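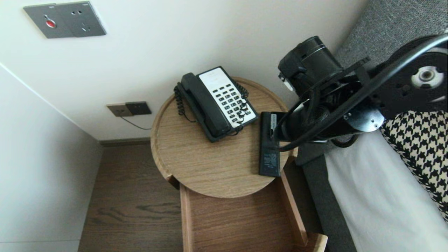

**Ticket 1209: No dial tone on guest extension 124**

Status: Resolved
Site: Geltard Residence, third floor
Reported by: Front Desk
Assigned to: Renu Mittal, Telephone Services

**December 23, 2018, initial report**

The guest reported that the desk telephone gave no dial tone when the handset was lifted. Incoming calls were sent directly to voicemail. Front Desk confirmed the fault by calling the extension twice from the switchboard.

**First response**

The extension showed as unregistered in the Vonus console. The following steps were taken:

1. Line cord reseated at the wall plate. No change.
2. Handset cord replaced with a tested spare. No change.
3. Telephone exchanged with the unit from extension 126. The replacement unit also had no dial tone.

The telephone was therefore ruled out and returned to service on extension 126.

**Second response**

The line was traced to the patch panel in the Dakholm closet. Port 30 carried no voltage. The port had been reassigned during the March cabling work, and the change had not been entered in the line register. The pair was moved to a spare port and the extension was registered again. Dial tone was present within 3 minutes.

**Verification**

Internal, outside and emergency test calls were completed. The voicemail forwarding rule was removed at the guest's request.

**Follow-up**

Chantelle Coetzee, Facilities, is to compare the register against the panel for all third-floor lines. Any further mismatch should be logged under a separate ticket and linked to this one.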